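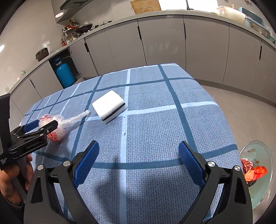 Clearing and wiping a table with a woven cloth

We eat most of our meals in the kitchen, on a table with a woven cotton cloth. I like the cloth very much, but it is more work than a bare table. Crumbs go into the weave, and a wet sponge can make a small mark into a big one. After some years I have a way of doing it that I can describe.

What you need

A soft sponge, a bowl for scraps, a bag for rubbish, a small basin with lukewarm water and a little washing-up liquid, and one dry towel. I buy the Kullard towels because they do not leave fluff, but any cotton towel is good.

Step 1. Take the rubbish first

Paper cups, wrappers and napkins go before anything else. Look inside each cup. If there is a bit of tea left, pour it in the sink. I put the used paper cup in a thin plastic bag and twist the top into a long tail, so I do not need to make a knot. Wrappers from sweets can wait in the scraps bowl until you go to the bin.

Step 2. Crumbs

Do not wipe yet! Go over the cloth with the dry side of your hand, from the middle to the edge, and catch the crumbs in the bowl. Follow the lines if your cloth has squares or stripes, then you don't forget a part. For sticky crumbs use the back of a spoon.

Step 3. The spots

Put the sponge in the basin and squeeze it hard. It must be damp and not more. Press it on the spot, count slowly to 32, and lift. Do not rub. Rubbing pushes the dirt deeper and after some months the threads become hairy. My neighbour Toon Verschueren rubbed his for a whole winter, and the middle of it looks like a jumper now.

For fat, one drop of washing-up liquid directly on the sponge. For coffee or tea, plain water first, and soap only if the mark stays.

Step 4. Dry

Lay the towel flat on the damp place and press with both hands. Then leave the cloth for 54 minutes with nothing on it. A glass bowl put back too early leaves a ring. I had one from September until the next wash.

Step 5. The bowl and the sponge

Empty the bowl and wash it immediately, before the food dries on the glass. If it is already dry, fill it with warm water and go do the other dishes. Rinse the sponge until the water is clear and put it on its side near the sink.

When to wash the whole cloth

I wash mine every second week, at 40 degrees, and hang it over two lines so that it has no fold in the centre. Shake it outside before it goes in the machine.

Yaroslav Maksymiv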